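Posted in: Members' Lists > Equipment Reuse and Repair
Last updated: September

Subject: Re: Storage of small parts during desktop strip-down

Dear colleagues,

Thank you to those who responded to the draft procedure for the refurbishment of desktop computers at the Temivholm workshop. The point raised most often was the one put by Celeste Barros, whose message is quoted in part.

> On behalf of the Braltura depot, I would ask that the procedure
> state where small parts are to be kept once a case has been opened.
> Of the 118 units returned to us from the last round, 7 came back
> without the rear I/O plate. Replacements are difficult to source
> for older boards, and a unit cannot be released with an open back.
> Could the working group also confirm whether side panels are to
> travel with the case or be stacked separately?
>
> Celeste Barros

The working group has considered both matters and proposes to amend section 2 accordingly. 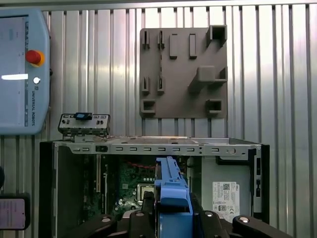
Loss of the I/O plate is most likely between the removal of the side panel and the labelling of parts. The draft was silent on this interval, and practice has varied from bench to bench. A plate left on the top rail of an open case, as at the left of the one shown, may be knocked to the floor or into the chassis when the case is next turned. The amended wording will require that the plate be placed in a labelled bag immediately on removal and that the bag be taped to the inside of the drive bay.

Side panels will travel with the case. Units sent to the Teixeira store should have the panel refitted with at least one screw, whether or not work on the interior is complete.

Members are also reminded that the Flokgate inventory form now includes a field for the colour and finish of the case. Please complete it, as mismatched panels have been an avoidable source of enquiries.

Comments on the amended section should be sent to this list by 2000 hours on the closing date given in the circular. Depots that have already printed the draft are asked to discard it.

Yours faithfully,
Secretary, Equipment Reuse Working Group
Temivholm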